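Lauri Vuorinen
@laurivuorinen

Every furniture store I walk into now has a little card on the table telling me it was finished with "plant-based hard oil, food safe in 5 days." I've been refinishing tables for a living long enough to have opinions about that card. Thread.

Start with "food safe." Safe when? Straight out of the can, no. After it cures, most clear finishes sold for tables are fine to eat a sandwich off of. That was true of plenty of the old stuff too. So the card is bragging about something the can next to it could also brag about.

Then "cures in 5 days." Dry to the touch and cured are different things, and the people writing labels know it. I had a Neven sample board in the shop that felt dry overnight. I set a wet glass on it on day five and got a ring. Same board, same glass, a few weeks later, no ring.

I asked Neven about this by email. The answer was that cure time "may vary with conditions." Fine. Which conditions? What temperature was the room when you got five? They sent me a coupon.

Now "plant-based." Linseed oil comes from flax. Tung oil comes from a nut. People have been rubbing plants on tables for centuries. What I want to know is what's in there besides the plant, and whether there's a metal drier or a solvent, and the front of the can is not where you'll learn that. Read the safety sheet.

If you can't find the safety sheet on the company's site in a couple of clicks, I'd think about why.
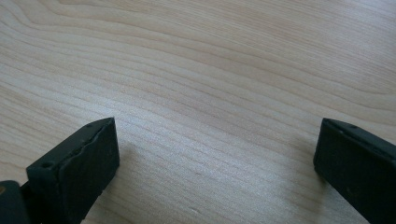

The one that really gets me is "one coat and done." Bavadwood says this on the lid. It's a hardwax oil, you wipe it on, you buff it off, and yes, it looks terrific that evening. Everything looks terrific that evening. Ask me in October, after a summer of kids and popsicles.

Joonas Koivisto and I split a batch of cafe tabletops last year. His got one coat, mine got two. His looked every bit as good at delivery. By the time the owner called us back, you could pick his out from the door. He still says it was the cleaning spray, and he may be partly right, because they were using something brutal on those tables.

Which brings me to cleaning. Nearly all the brands now sell a matching soap. You buy the oil, then the soap, then the "refresher," and if you skip the refresher the warranty goes away. Laitinen wants $40 for a bottle of theirs. I've been using a damp rag and a few drops of plain dish soap on oiled maple for years and I dry it right after. The tables are okay.

Am I saying the $40 soap does nothing? No. I'm saying I asked what it does that dish soap doesn't and got the word "nourish" back. Wood is dead. It isn't hungry.

A few people are going to tell me their grandmother used walnut oil or mayonnaise or whatever. I believe you. I also believe your grandmother wiped that table every single day of her life, and I suspect the wiping did most of it.

Someone already DMed me about the Paltis heat test, where they pour 104-degree water on a panel and nothing happens. Is that Fahrenheit? If it is, that's a hot tub. Your coffee is a lot hotter than that. I'd like to see the one with a pizza box left on it for an hour.

Things I'd trust over any card: a scrap of the same wood, finished the same way, that you take home and abuse. Mustard, red wine, a hot mug, a wet glass left overnight. A decent shop will hand you a scrap if you ask. Impi Partanen keeps a box of them by her register and has for as long as I've known her.

And before someone says it, no, I don't hate oil finishes. My own kitchen table is oiled. I like how it feels and I like that I can sand out one bad spot without stripping the whole top. You can't do that easily with poly. I just had to recoat it twice in three years, and the can said ten.

Could be I'm hard on tables. Could also be the ten came from marketing.

To the person asking if "100% natural" is regulated: I don't know the law where you live and I'm not going to pretend to. I know that I've seen it on a can with a skull on the back.

Replies are open. If you work for one of these companies and have real numbers with the room temperature written down, post them, I'll read every page. Coupons can stay in your drafts.

18 comments · 100 shares

Last updated 4 Feb 2026

Contact · Copyright · Back to top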